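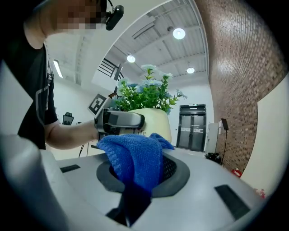 3.2 Putting cloth into closed containers

The second group of tasks is about soft things which must go through an opening smaller than themselves. In the homes we visited in Lasholm, this is a very common activity. People push cleaning cloths into bags, socks into drawer boxes, and towels into baskets that are already full. A cloth has no fixed shape, so the person must decide again after each push where to press next.

Figure 3. A blue microfibre towel is pressed into a round opening with a dark grey gasket. A fold still stands above the rim and a long tail hangs down on the outside.

The towel in Figure 3 shows the two difficulties that we met most often. The first is the fold which rises at the side of the hole. When the middle of the cloth is pressed, the material near it can come up, and the person has to move the pressure to the edge. The second is the tail. A long end that hangs outside the rim can pull on the rest by its weight, and it can also be caught in any slot or gap which is near. We counted a trial as complete only when no part of the cloth was above the rim or outside it.

The surface texture also plays a role. A ribbed microfibre cloth holds to itself and to a rubber edge more than a smooth cotton one, and in the notes from Ladell the smooth cloths were the quicker ones to put away. We did not wash or iron the cloths between trials.

Small objects of the household, such as flower pots, were left in their usual place during the work. We wanted to keep the narrow working space that people have at home, where one arm must often pass close to a plant or a lamp.

In total, the Lungu collection has 4,000 trials, and 3,000 of them were made with towels or cleaning cloths. The trials that stopped before the cloth was fully inside are kept in the collection and marked as unfinished. They are treated separately in Section 4.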